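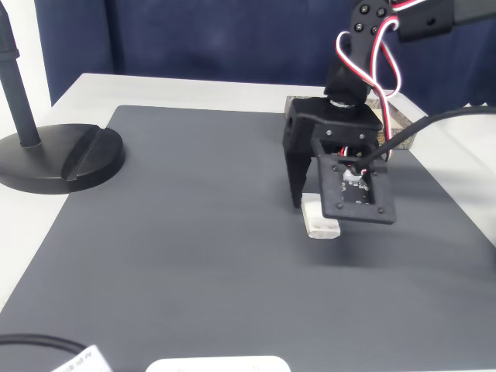 Two Months With the Direll Teaching Arm Kit

I bought the Direll kit in September after going back and forth on it for way too long (the Granetti one kept tempting me). It's a leader and follower set – you move one arm by hand, the other copies you, and the software saves the whole thing so you can train on it later. I paid 600 dollars, and I'd pay it again, with some grumbling.

The good part first: the leader arm feels great! It's light enough that I can do a long run of demos without my wrist complaining, and the follower keeps up nicely unless I get jumpy. My starter task is picking up a little white block off a dark gray mat and setting it down again. Sounds dull, but I got weirdly into it. I've recorded 783 demos so far, and the first hundred or so are pretty embarrassing.

Now the grumbling. The servo wires on the follower arm are a mess. They loop out by the bracket in a big red, white and black tangle, and the manual (all 11 pages of it) has no cable routing section. The gripper has one fixed jaw and one that moves, so you have to line up the fixed side first or you shove the block sideways. Took me a whole evening to get the hang of that.

Remote mode over the network works too, but the lag makes small stuff tricky. I mostly stay at the table.

Four stars from me. Get the ribbed mat if you can, smooth ones let the block skate.

14 comments | 9 shares

Related reviews
Granetti Leader Arm: Worth the Extra Money?
Burthorpe Clamp Stand, One Year Later
Mäkelä Foot Pedal for Hands-Free Recording

Contact | Back to top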